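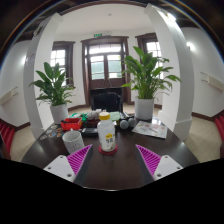
Dining table has become the dumping ground – how do you clear yours?

Trallwood
Ours is dark, glossy and oval, and the far side is a solid row of stuff. Red basket, milk bottle, stickers, bits of packaging. We want to eat at it again by February.

Ernix
Take everything off and only put back what you use at meals. Mine took 3 hours, mostly paperwork.

Rey_142
Disagree. If you take it all off it ends up on the floor. Do one end at a time. And keep the coasters out, a shiny top marks easily.
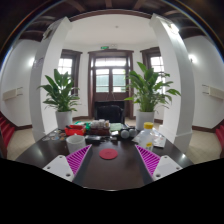
Ruverby
Is it worth buying a bigger basket for the small things?

Ernix
I wouldn't. A bigger one just fills up. Keep the small red one and empty it when it's full.

Trallwood
Fair point. The small boxes and packets are already in a tray, so they could go in a cupboard as they are. The stickers need an envelope. Cables I don't know about.

Rey_142
Cables in a drawer by the socket. Milk goes back in the fridge after breakfast – that's one less thing to move round.
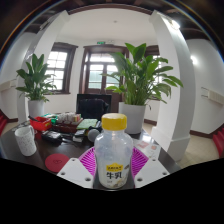 Ruverby
I'd leave the tray where it is. We put ours in a cupboard and everyone just got the packets out again, one by one. A tray you can lift off before dinner is fine.

Ernix
Only if somebody lifts it.

Trallwood
Will try it with the tray left out for 3 weeks. Starting at the window end tonight.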